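Who talks on the radio?

When you switch on the radio at breakfast, the friendly voice you hear is coming from a small, quiet room called a studio. At Dindley Radio the presenter is Zlata Palamarchuk, and she gets up very early indeed, long before most of us have even thought about brushing our teeth! 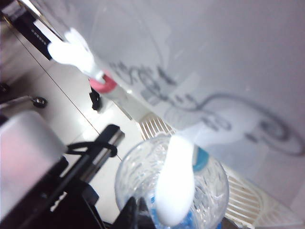

A toothbrush in a clear glass cup.

Zlata speaks into a microphone, which turns her voice into electricity, and a tall mast sends it out as radio waves, all the way to your kitchen.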